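Bar Station Assessor (part-time, fixed term)
Bisudholm Measures, Vokley

Reference 206

Bisudholm Measures tests small measuring and pouring items for the licensed trade: jiggers, spirit measures, pour spouts, bottles and serving glasses. We are recruiting one assessor to work at the pouring bench in our Vokley unit. The post covers the preparation of the bench, the running of set pours, the recording of spillage and the return of the bench to a clean state.

Background to the post

The current work programme is called Ditach. It compares double-ended measures by how much liquid is lost between the bottle, the measure and the glass. Water is used throughout. The work surface is kept plain and flat so that drops and small puddles can be found and mapped before they are wiped away. A stray bead ten centimetres from the measure is a result and is recorded as one.

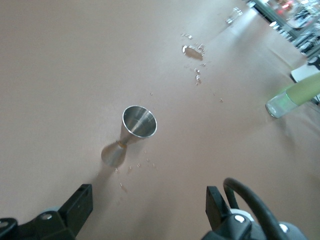

The assessor works to a written sheet for each series. A series consists of 19 pours with the same measure, the same bottle and the same glass. Between pours the surface is dried, the measure is emptied and inverted on a cloth, and the glass is weighed. The position of each puddle is marked on a printed grid, with its longest dimension in millimetres. Isolated drops are entered separately. A series that has been interrupted is repeated from the first pour.

Duties

Set out the bench according to the layout sheet, including the standing position of each bottle and measure.

Carry out pours into the larger and smaller cups of double-ended measures, to the rim or to the inner line as instructed.

Weigh glasses before and after filling, on a balance reading to 0.1 g.

Record spillage by position, size and type (drop, trail or puddle).

Inspect rims, waists and joints of metal measures for dents, loose bands and trapped water.

Replace the surface covering when it is creased, stained or damp. Paper coverings are changed at the start of each series and must lie flat to the edge – no tape on the upper face.

Wash and dry all items at the end of the session and return them to the numbered shelves.

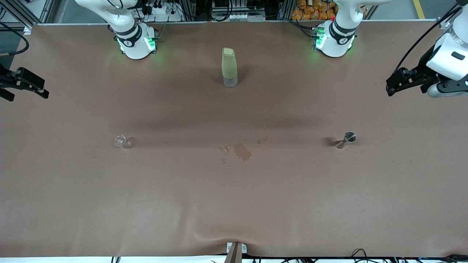 Hours and pay

The post is for 100 hours in total, worked in sessions of four hours. Sessions start at 8.30 in the morning. One session each week falls on a Tuesday and cannot be moved, as the balance is checked on that day. Other sessions are agreed a fortnight ahead. Pay is by the hour and is stated in the information sheet. A completion payment of £400 is made when all series have been entered and signed off. Travel is not reimbursed.

Essential requirements

A steady pour with either hand.

Experience of bar work, laboratory work or kitchen work in which quantities were measured and written down.

Legible handwriting. Records are made in ink and typed up later.

Ability to stand for up to two hours with one break.

Desirable

Familiarity with the Odukoya spill grid or a similar mapping sheet. Training is given in the first session to applicants who have not used it.

How to apply

Send a letter of one page and a list of previous posts to the Vokley unit, quoting the reference number. State which mornings you are free. Applicants who are shortlisted will be asked to complete a short pouring task at the bench, lasting 40 minutes. Applications close at the end of October.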